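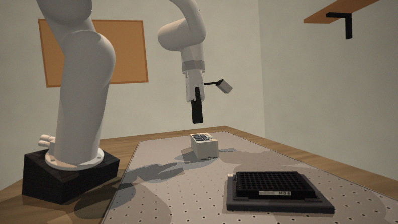 Gripper over the small box, plate M06 in its holder front right. Sim, old tool offset.

Notebook > Trindier cell > Setup and upkeep

April, after lunch

Bastian says the offset is fine and the box is in the wrong place. I don't buy it. He moved the box in the model last month to make the approach look good, and then the real one missed anyway. Put it back on the drawing position, left the plate holder alone, reran job 1408.

Approach is straight down. That tells me very little, because the sim will go straight down onto anything I give it. What I want is the tool length, and the number in the config is 2 mm off the one Sieglinde wrote on the sheet. Two people, two rulers, no note of which flange face they measured from.
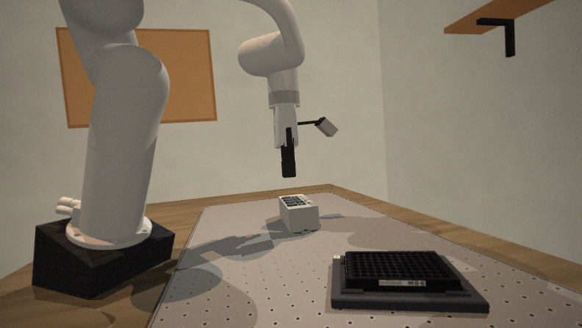

Gripper well up over the breadboard, fingers pointing down.

Retract height looks generous to me. Detlef wants it lower to save time. I'd leave it until someone shows me the wrist bracket clears a plate on the real cell — the bracket model came from Schwerdtfeger and I have never checked it against the part.

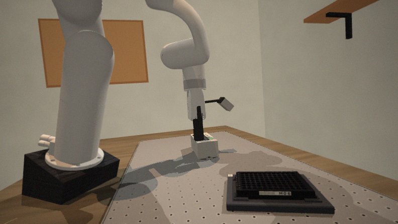
Seven reruns with Sieglinde's number, same end pose each time. It would be, it's a simulation. Not signing off on that. Still to do: measure from the flange face, with calipers, and write down which face.

Comments

Ditte Steinarsdóttir: Sheet value is from the front face. I was holding the ruler.

Timo Kuhlmann: Then the config is the wrong one? Please don't change both.

Bastian Haberkorn: Box was fine.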